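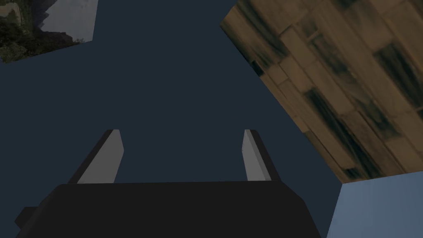
When does the 318 bus start running between Hadbridge and Birkelness again?

The 318 is back on Monday, on a cut-down summer timetable, with the first bus leaving Hadbridge market square at twenty past seven in the morning.

Posted July 7, 2020

I got the news by email last night and I'll admit I let out a little cheer in the kitchen. It's been a long spring without that bus. If you live in Hadbridge itself you may not have noticed it had gone (you've got the train, lucky you), but out our way the 318 is how people get to work, to the dentist, to the big supermarket and, in my case, to my sister's. Since it stopped in March I've had lifts, I've cycled when my knee allowed, and one wet afternoon in May I walked the whole stretch from Ernell to the Birkelness turning with a rucksack full of seed potatoes. I don't recommend it.

So, the details, as far as I have them. Baldursdóttir Coaches, who run the route, are putting on three buses each way, Monday to Saturday. There'll be nothing on Sundays for now. Before the lockdown we had eight each way on a weekday, so it's a thin sort of service, but it's a service, and the times have been chosen so you can get into Hadbridge for a normal working day and home again afterwards. The middle bus is the one for shopping and appointments. It leaves Birkelness harbour at ten to eleven and gets into the square in time for you to have a wander and catch the half past two back.

The route is nearly the same as before. It goes out past the hospital, over the hill to Ernell, down through the village and along the coast road to the harbour. The one change is that it won't do the loop round the Ernell Business Park. That stop was hardly used even in ordinary times and most of the offices there are still shut, so the driver will go straight on at the roundabout. If you do work up there, it's the lay-by opposite the garden centre you want, and mind yourself crossing, people come down that hill like they're in a race.

I rang the depot this morning to check a few things the email didn't cover, and was put through to Lærke Vigfúsdóttir, who looks after the timetables. She was very patient with me. I'd written my questions on the back of an envelope and then couldn't read two of them.

First thing I wanted to know was face coverings. You do have to wear one, same as on every bus and train in England since the middle of last month, unless you're under eleven or you've a health reason not to. A scarf will do. The drivers won't be handing masks out, so please don't turn up expecting one.

Next, seats. Every other row will be taped off and there's to be no standing at all, which on a single-decker doesn't leave a great deal of room. "If it's full, it's full, and the driver will have to go past you," Lærke told me. "We don't like doing it. We'll be watching the numbers closely for the first fortnight, and if people are getting left behind at Ernell we'll look at sending a second vehicle on the morning run." I asked whether that was a promise and she laughed and said it was a "look at". Fair enough. I'll be keeping an eye on it too.

Families and people who live together can sit together, obviously. Dogs are allowed, on the floor. Pushchairs and wheelchairs go in the usual space, and if that space is taken the driver can't squeeze another one in beside it, so it might be worth ringing the depot in the morning if you know you'll need it.

Then money. The single fare stays at £2 whichever stop you get on at, and they'd much prefer you to pay by card. You can still use cash, and I did push on this, as I know there are several of you who don't hold with tapping. It has to be the right change though, dropped into a tray by the door, and nothing will be given back. Bus passes work as normal after half past nine. The first bus of the day is before that, so pass holders will have to pay on that one, just as we always did. Old weekly tickets that got cut short in March can be swapped for new ones if you kept them. Mine is somewhere in a coat.

I was less pleased about the last bus. The final one out of Hadbridge is ten to six, and there used to be one at quarter past nine that was a godsend if you'd been to the pictures or were on a late shift at the hospital. Lærke said there are no plans to bring it back this summer. The company will look at the timetable again in October, and evenings are on the list to be talked about, along with Sundays. She was straight about it and said it will come down to how many people use the daytime ones. So, use the daytime ones!

I went down to the harbour after that to see what people thought. It was blowing a fair bit and there weren't many about, but the café was open at the hatch and I got talking in the queue (well spaced, chalk marks on the ground). Most people hadn't heard. One chap wanted to know if they'd mended the shelter roof, and I had to tell him I didn't think a soul had touched it. I'll ask the council. A young woman with a baby in a sling said she hadn't been into Hadbridge since before the baby was born and wasn't sure she'd remember what to do in a shop.

Tove Kirkegaard was serving. She took the café on last autumn, poor thing, what timing, and she reckons a good part of her weekday trade used to step off the 318 and come straight over for a bacon roll. "I'd set my clock by it," she said. "You'd hear it come round the corner and put the kettle on. It's been ever so quiet." She's thinking of opening a little earlier from Monday to catch people waiting for the first one into town, and she asked me to say that the toilets by the slipway are open again, the key is no longer needed, and would people please stop knocking on the hatch to ask for it.

Not everybody was as cheerful. A couple of the older residents told me they'd sooner wait a while yet before sitting on a bus with anybody, and I quite understand that. The dial-a-ride minibus is carrying on for people who've been shielding, so you won't lose that just because the 318 has started up. You book it the day before, through the surgery, as now.

And there was some grumbling about the morning time. Twenty past seven from Hadbridge means the bus gets to Birkelness and turns round to come back at five past eight, and that lands you in the square at ten to nine if there's no tractor in front. For anybody who starts at half past eight, that's no good at all. I passed this on when I rang and was told it had come up already. The trouble is the same vehicle has to do a works run first, and it can't be in both places. I said couldn't they swap the two over, and Lærke said she would write it down. I could hear her writing, so that's something.

I've had a couple of messages asking about the school bus as well. That's a separate contract and it's the county that deals with it, so I don't know any more than you do. I'd expect a letter home before the end of the holidays. If one turns up I'll put it on here.

The new timetable isn't up on the stops yet. The ones in the cases still show the old winter times, so please don't go by those, you'll be standing there till teatime. Somebody from the company is coming round on Friday with the new sheets. In the meantime there are paper copies at the post office in Ernell and on the counter at the café hatch, and the depot will read you the times over the phone if you ask nicely. I've typed them out below from the email, and I've checked them twice.

Hadbridge market square to Birkelness harbour, Monday to Saturday: 7.20, 2.30, 5.50.

Birkelness harbour to Hadbridge market square, Monday to Saturday: 8.05, 10.50, 3.20.

Yes, I spotted it too. The 10.50 has to get out to the harbour somehow, and it seems it comes out empty from the depot by the back road, so you can't ride on it. And there's nothing into Hadbridge after the 3.20. I did ask.

Ernell is twenty minutes from either end, give or take the traffic, and they'd like you at the stop a few minutes early with your face covering on and your card or your coins in your hand. You get on at the front as ever, and they want people to let everyone off before climbing aboard, which you'd hope we'd all been doing in the first place.

I'll be on the 8.05 on Monday, going in to get my glasses seen to. If you see me, give me a wave, and if you get left behind at any stop next week please send me the day, the time and the stop, and I'll pass the whole lot on to the depot on Friday week.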